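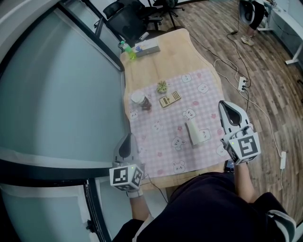 Table and floor check, small meeting room, Plornoditz office, second floor
Date of check: 25/06/2023. Checked by: Shuzhen Guo. The tablecloth is the first point on this list every time, as it was also in November. It covers only the near half of the table, so the edge of the cloth must lie flat and no corner may hang where a sleeve can catch it. The paper cup was on its side near the middle of the cloth, not far from the calculator. Please keep cups away from the calculator.

1. Cloth flat, no folds - OK
2. Cups standing, or thrown away after use - NOT OK, see above
3. Jar has its lid on - OK
4. Bottle with green liquid - cap is on. I did not find out what is inside. Please write the name on it before the next check.
5. White box at the far end - may stay, but not closer to the table edge.
6. Table legs, screws tight - OK, one was turned a little with the key from Tretier.
7. Office chairs - both roll well. Keep 45 cm free behind them for walking.
8. Floor - no loose boards found.
9. Air plant - no risk. Water it at the sink, please, and bring it back when it does not drip.

Open points: 2. Next check in 12 weeks, the form goes to Postma as before.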